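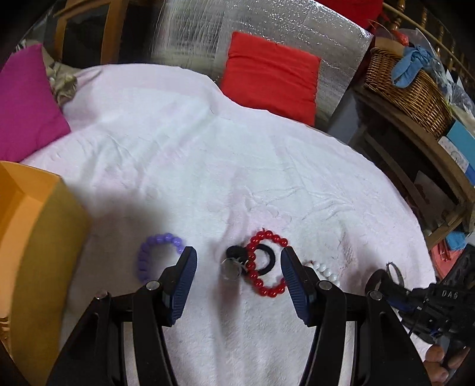 Zudano Beaded Bracelet Assortment

Item no. 183. Sold in four colors: red, white, purple, dark brown. Supplied individually or as a set of four.

Overview

The Zudano assortment is a plain round-bead bracelet line with no clasp, no charms and no metal parts. Each bracelet is strung as a single loop on elastic cord and closed with one knot. The line is intended for everyday wear and for shops that sell accessories from trays or open dishes.

Colors and finish

Red. Round beads, bright red, glossy.

White. Round beads, pale white. Cord and knot are a contrasting reddish color and remain visible where the loop closes.

Purple. Round lavender beads, translucent. The shade looks deeper where beads overlap and paler when the bracelet is laid out flat on a light surface.

Dark brown. Dark beads with a wood look. Tone can vary slightly from bead to bead within one bracelet.

Bead color is matched within a production lot. Buyers who need an exact match across several bracelets should place them on one order and request a single lot in the comments field. 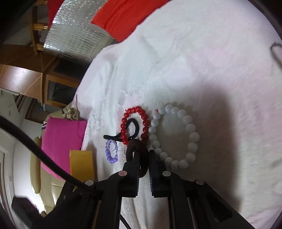
Red, white, purple and dark brown bracelets, with a black hair tie.

Fit

All colors are made to one adult size. The elastic stretches over the hand and returns to its resting length. To put a bracelet on, bring the fingertips together and roll the loop over the knuckles. Pulling on one side only puts the load on the knot and shortens the life of the cord.

The loop does not hold a fixed shape off the wrist. It may lie open, fold over itself or twist. A twisted bracelet can be straightened by hand and needs no restringing.

Specifications

Closure: none, knotted elastic
Bead shape: round
Sizes: one
Inner circumference at rest: 183 mm
Spare cord: available separately, 5 m reel
Minimum order for shops: 61 pieces, colors may be mixed
Lot size: 2000 pieces

Care

Remove before bathing, swimming or applying hand cream. Wipe with a soft dry cloth. Do not soak the dark brown version. Do not use alcohol or jewelry dip on any color.

Store flat or in a loose pouch, away from direct sun. Hair ties kept in the same dish should be separated from the bracelets before either is picked up, as a looped hair tie can pull on the cord. The black hair tie is not included with single bracelets or with the set.

Replace the cord when gaps appear between beads at rest or when the knot begins to fray. Restringing instructions are packed with the spare reel and apply to all four colors.

Packaging

Single bracelets ship in a paper sleeve with the color name printed on the flap. Sets ship in one flat carton, item no. 183-S. Shop orders are bulk packed by color, without sleeves, unless sleeves are requested.

Ordering

Orders received by noon on Monday leave the Garba warehouse the same week. Returns are accepted unworn, with the sleeve or carton. Restrung bracelets cannot be returned.

Shop accounts: Nélida Valdebenito
Spare cord and repairs: Hortensia Núñez

Related items: Jusero bracelet tray, Punia drawstring pouch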